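Telerville shop group, April 2018

I took the notes again, so blame me for the spelling. Full table tonight, and we ran over by 10 minutes — most of it on batteries.

**1. Can a machine do the sorting yet?**

Old business first. We've been asking since August if picking up dead batteries and dropping them in a bin is a chore we can hand over. It's dull work and there's always more of it.
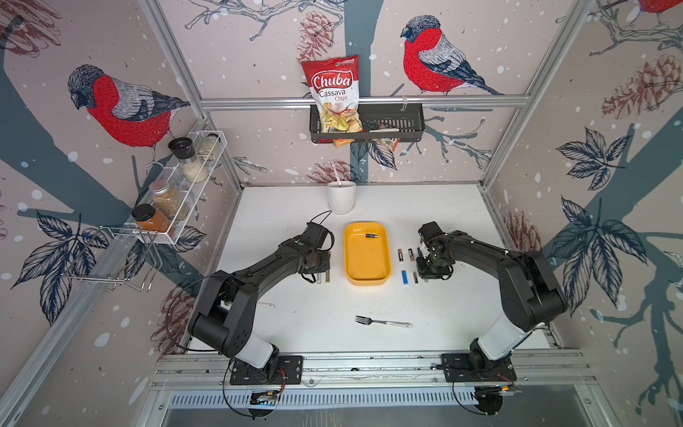
Batteries, a yellow tray and two arms, then a closer look at the gripper fingers beside the bin.
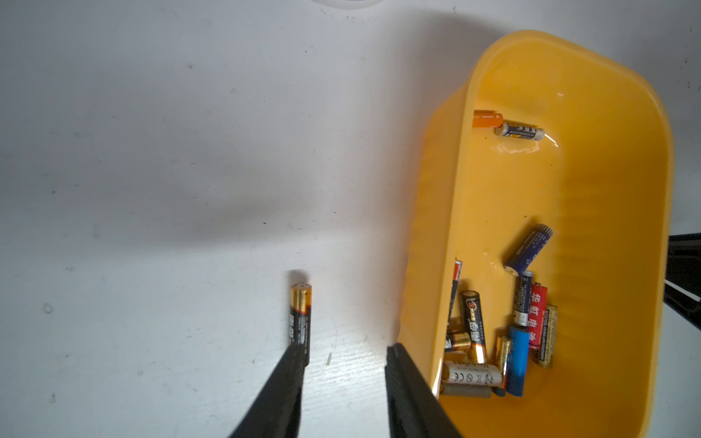 My own view, and I said so: one battery at a time, yes. A drawer full of them, no. The grippers do fine with a fat cell lying by itself, but put two side by side and they want to grab both or neither. Dadier, the planning software we're on now, was given 48 pickups as a trial and finished 37 without a hand from us. That's better than I expected! It's also slower than any bored teenager, and somebody has to stand there for the other 11.

Several people liked Rular better, mainly for the way it backs off and tries again. I'd like to see both on the same pile before we argue any more. Agreed to do that next time.

**2. Other chores**

Long wish list, as usual. Forks into the drawer, jars back on the rack, wiping down the bench. I was for forks (they all go in the same way, more or less). Jars lost out because a dropped jar means glass in the rail and an evening with the vacuum. Wiping got the most votes, and I still think it's harder than it sounds — you have to know what's dirt and what's a scratch.

Decided: forks first, then wiping. Jars stay with us humans.

**3. Money**

Magsi quoted $229 for a set of softer fingertips. Nearly everyone said yes. One person wanted to try rubber bands first, and we'll do that too, it costs nothing.

**4. Odds and ends**

- Sort by size only for now, chemistry can wait.
- I'll write up the trial numbers and send them out.
- Please bring your dead batteries, any size, with the ends taped.
- The extension cord by the door is still missing.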